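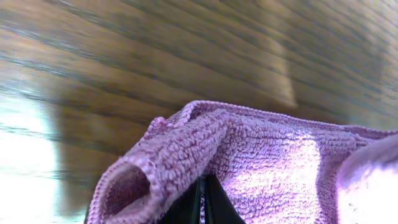
Do you need to read the Derell comics before you start the show? Start with episode one and save the comics for after season two, when the Lougher flashbacks finally make sense.

I get that question in my inbox every week, so there you go! I came to Derell late myself, on a rainy weekend when I meant to clean out the garage, and I watched 16 episodes before Sunday supper (the garage is still waiting). It's a cartoon about a ferry town called Lougher where the river runs backward every 27 years, and yes, it's for kids, and no, I don't care. Conano, the grumpy heron who runs the ticket booth, is the best character on television right now.

The comics are a different animal. Rhun Kemeys drew the first 211 pages before there was any show at all, and you can tell — the jokes are drier, the river is scarier, and Conano barely talks. I love them, but if you go in that order you'll spoil who's been ringing the bell, and that reveal in the season one finale made me yell loud enough to wake the dog.

One gripe. The middle of season two drags. Three episodes in a row about the bakery feud is two too many, and I say that as a person who likes bread. Stick with it anyway, because the night market episode comes right after and it's gorgeous.

Next week I'm starting the comics over from page one, so write in if you want to read along.

More from the newsletter
Best cartoon birds, ranked
What I watched in September
Your letters: endings you hated

Home | Archive | Letters | Subscribe

Contact | © 2018 Restau Weekly | Back to top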